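# Notes for the gripper talk, Grurham meetup, 20th November

(20 minutes plus questions. Don't rush the first bit like last time.)

**Opening**

Hi everyone, thanks for staying after the coffee. I spent most of September trying to pick a gripper for our arm, and I did nearly all of it without touching a real gripper, so tonight's a bit of a confession as well as a comparison.

Quick show of hands - who's bought an end effector off a spec sheet and regretted it? (Wait. There'll be plenty.)

**What I was comparing**

Two candidates. The Plandano is a two-finger parallel jaw that opens to 80 mm, with flat rubber pads. The Ciltimero is three soft fingers on one drive, slower to close, and a fair bit kinder to anything you'd want to eat afterwards. Same arm, same controller, same task for both: pick up a piece of fruit and put it in a bowl.

I know, fruit in a bowl, very glamorous. But I like it as a test because fruit rolls, and a bowl has a rim you can clip on the way in, and those are the two things that were biting us on the real bench.

**The setup**

Everything ran in simulation first. I kept the layout really plain, just the lemon and the bowl, so that when a run went wrong I had fewer things to blame.

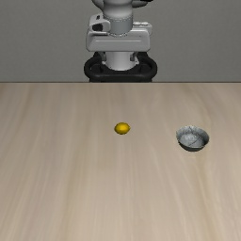
*The lemon-and-bowl layout in the simulator, arm behind the table.*

(Leave this slide up for a bit, people like looking at it.)

Two things to say while it's up. The lemon's on its side, and the long axis matters heaps for the parallel jaw. Come in across the short way and you've got loads of clearance. Come in along the length and you're pinching the pointy end, which is exactly as bad as it sounds. The other thing is the gap between the lemon and the bowl. I wanted a proper carry across open table so a weak grasp would have time to show itself.

**Results**

I ran 2,915 episodes all up, split between the two grippers, with the lemon's position and angle shuffled each time. (Mention the laptop fan. Or don't.)

- Plandano: quick and very repeatable when the wrist angle was right. Most of its drops came from lengthwise grasps.
- Ciltimero: hardly cared about the angle, but with its fingers spread it was a wide old thing over the bowl, and 42 episodes ended with a finger catching the rim.
- Controller: dropping the approach speed for the last 8 cm helped both of them more than any pad or finger change I tried. Slightly annoying after all that CAD!

**Where the sim let me down**

Friction, mostly. My first lemon was far too grippy and both grippers looked brilliant. I turned it down until the drops started to resemble what we'd seen on the bench, and I'll admit that was done by eye. If anyone from the Fukuda project is here, I'd love to hear how you measured yours - come and find me.

**What we picked**

The Plandano, with a wrist-angle check before it closes. I'd still go for the soft fingers if we were doing berries.

Config files are on the club drive, in the folder called grippers-final-2. Questions?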